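Search this dataset
Type to search files, issues, notes

# Quarterly guidance and misses, Sorneo release

Read this before you plot anything. The table is useful for one narrow job, and it has been quoted for several others.

## What it is

615 rows, one per company per quarter. Each row holds the revenue a listed firm reported, the analyst estimate in force the evening before, and whether the firm changed its full-year target in the same filing. It covers 96 companies, nearly all in retail, handsets and parcel delivery.

The original Sturkow file claimed 100 companies. Four of those were the same firms under older names, and we have merged them. If a chart you have seen says 100, it was made from the old file.

## Fields

- `firm_id` – ours, not a ticker
- `rev_reported` – in the currency of the filing
- `rev_estimate` – converted to the filing currency where needed
- `target_change` – up, down, none, withdrawn
- `reason_text` – whatever the firm gave, often blank

## Where we don't trust it

The estimates come from Tapsell exports. Tapsell averages whatever forecasts it has on hand and doesn't say how many went in. A "consensus" built from two analysts looks the same as one built from twenty. We asked for the counts and got a link to the pricing page.

19 rows have a reported figure that was later restated. We kept the first figure, as that is what the market saw. Use `restated = 1` to drop them.

Be careful with `reason_text`. Firms blame the weather, the exchange rate and "softer demand" in much the same words whether the miss is small or awful. A previous user trained a classifier on this column and said it could predict next quarter's cut. We ran it on the July filings and it did no better than always guessing "none".

Currency conversion uses the closing rate on the filing day. Some firms use a quarterly average instead, so a beat of under one per cent may be nothing more than that. Please don't write a headline on it.

## Loading

Flekska 2 or later reads the file directly. Older versions turn blank targets into zeros without a warning – check for this before you take any averages.

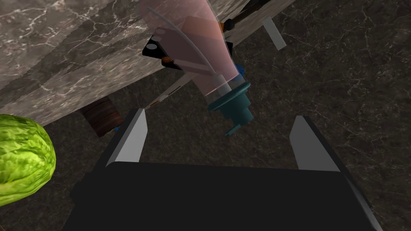

*Simulated view: open gripper, with a veined grey marble slab behind.*

## Licence and changes

Free for research and teaching. Resale is not allowed, and that includes putting it behind a login with a new logo on it.

Latest change: merged the duplicate firms, added `restated`, removed the "surprise score" column. We could not work out how it had been calculated.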